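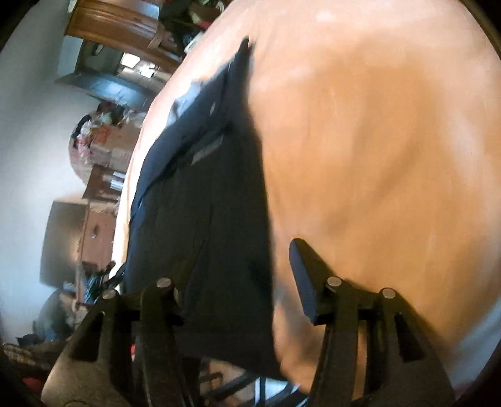 Folding dark garments: surface, light and sequence

Speaker notes, textile handling session
Halyna Stasiv
23 September 2018

Print this page | E-mail this page
Filed under: Laundry and Linen > Talks and Handouts

Opening. Give name, then straight into the topic. Thank Hryhorii Boiko for the table and the lamps. Ask the back row whether they can hear.

Scope. The talk covers folding and inspection of dark items: black, navy, charcoal. It does not cover washing temperatures or drying. Those were covered in February and the handout is still at the door.

1. The problem with dark cloth

Navy and black are hard to tell apart under warm light. A garment with both colours reads as one piece until it is flattened and the light comes from the side. Creases are the second difficulty. On white cotton a crease throws a grey line. On black it often shows only where two layers overlap, as a darker line under the upper layer.

Pause. Pass the two swatches along the front row, black first.

2. The surface

Orange or tan cloth is my preference under dark items. The outline of the garment is easy to follow against it, and lint is easy to find afterwards. White works for outline but it glares when the lamp is close, and people start squinting after an hour. Grey is poor. Dark green is worse.

The cover should be plain. A printed cover hides small things, and small things (a sock, a tissue, a loose label) are what gets folded in by mistake. It need not be perfectly flat. Soft folds in the cover do no harm provided the part beneath the garment is smooth.

Check for strays before each fold. Pale items next to a dark garment should be picked up and put to one side, including anything crumpled.

3. Laying out

Lay the garment lengthwise, narrow end away from you. Find one straight edge and treat it as the reference. Every later fold is measured from that edge. If neither edge is straight, pull the hem square with both hands and start again.

Wrinkles running lengthwise can usually be stroked out with the flat of the hand, from the centre down. Crosswise wrinkles need to be lifted out: raise the hem, let the cloth hang for a moment, lower it from the far end.

Bands and collars come last in the layout. A band that has rolled over the body of the garment will leave a ridge through the whole stack. Open it, press the crease beneath with the thumb, lay it back.

Demonstrate twice. The second time, do it slowly and do not talk.

4. The sequence

Long edge to long edge first, unless the garment tapers. For a tapered piece, bring the narrow end down to the widest point and then fold across. The result is close to a rectangle. Points and forked ends go inside the fold, never out at the corner, where they catch on the next item down.

Patches and sewn labels: keep them flat and off the fold line. A patch folded through the middle will lift at the stitching over time. If the fold line has to pass near one, shift the line by the width of a finger.

5. Figures from the trial

Slide with the table. We logged 1569 dark items at Moltell over the trial. Refolds were recorded by cause: hidden crease, stray item, wrong colour stack, other. Hidden crease was the largest group. Wrong colour stack came second, and nearly all of those were navy placed with black.

The Gorell site handled almost 4000 items in the same period but did not record cause, so the two sets cannot be compared. Say this before someone asks.

Lamp position was changed once, partway through, from overhead to the side. I would not read too much into the change in refolds after that date. The staff had more practice by then as well.

6. Stack height

Limit of five for heavy knits, otherwise the lower ones mark. Light cotton can go higher. Yadav shelving has a shallow lip and stacks slide forward on it, so place the folded edge to the front. The Stilari units are deeper and the direction matters less.

7. Questions

Likely: steam before or after folding (before, and let it cool fully). Likely: folding boards (fine for shirts, little use for tapered items). If asked about cost of table covers, refer to Hryhorii, he has the supplier's sheet.

Collect the swatches. The navy one went missing last time.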